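Notebook 6, bench 2
July 5, 2022

Moisture meter comparison, continued from the previous entry. Oak and maple offcuts, all from the Mudaliar delivery. Boards were stickered along the north wall and cut into blanks last week. Oven-dry reference by the usual method: weigh, dry at 103 C, reweigh until two readings agree.

Meters on the bench: the old Tremier pin meter and the Haserau pinless. Both had fresh batteries. The Tremier was checked against its resistance block before the first blank and again after the last. No drift.

Procedure for each blank:
Mark the face, number the end grain in pencil.
Pin reading along the grain at two points, pins driven to the shoulder.
Pinless reading on the same face, blank held clear of the bench on two foam strips.
Weigh on the small scale, then into the oven.

The foam strips are new. In the last round the pinless meter was used with the blanks flat on the steel bench top, and the thin ones read high. Gopinath repeated four of them on foam and the excess went away. All thin-stock pinless readings from the last round should be treated as void. I have struck them through in the table but left them legible.

Pin meter on oak tracks the oven figure well between 8 and 14 percent. Below 7 it flattens out and should not be trusted. Same behavior on maple, slightly worse. The species setting makes more difference than I expected. Leaving it on the softwood group moved the oak readings by more than a full point, and I suspect that is what went wrong with the October batch, where the door panels shrank after delivery. No way to confirm now. The offcuts were thrown out.

Heaviest blank today was 500 g before drying. Blank 108 has a check running in from one end and lost a sliver when the pins went in. Weight is therefore wrong. Excluded.

Case hardening. Venkatesh asked for a prong test on the thicker maple before anyone resaws it. Cut two sections from mid-length, bandsawed the prongs, left them overnight on the shelf. One pair stayed straight. The other closed until the tips touched. Not enough to say whether the whole stack is stressed. Cut more sections from different boards and repeat before resawing.

Humidity log. The Zunix logger has 2,857 readings on it and has not been cleared since it was installed. Exported everything and started a new file. The chart shows the afternoon dip clearly on dry days, then recovery overnight. It does not show the far end of the building at all, so any statement about "shop humidity" should be read as humidity at the logger. A second one is needed at the other end, at rack height.

Upstairs is a separate question. Sivaprasad wants to keep veneer there. Warm air collects under the ceiling and I would expect it to be drier than the floor below, but there are no figures yet. Spare hygrometer to go up for a full week before any veneer is moved.

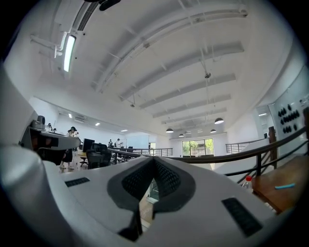
Entered by Hema Rajan | Bench notes | Checked: P. Rajan

Corrections to the table after Prakash went through it:

Row 14, oven weight transposed. Fixed.
Row 22, species entered as oak, should be maple. Fixed, and the pin reading corrected to match.
Row 31, no second pin reading. Left blank. Do not fill with the first.

He also questions the end-grain sealing. Half the blanks were waxed and half were not, and the table does not say which. From memory the waxed ones are the even numbers, but memory is not good enough here. Will look for wax on the retained pieces and add a column.

To do:
Recheck scale with the brass weights.
Order pins for the Tremier, two are bent.
Repeat maple at low moisture, longer oven time.
Ask Gopinath where the second pair of foam strips went.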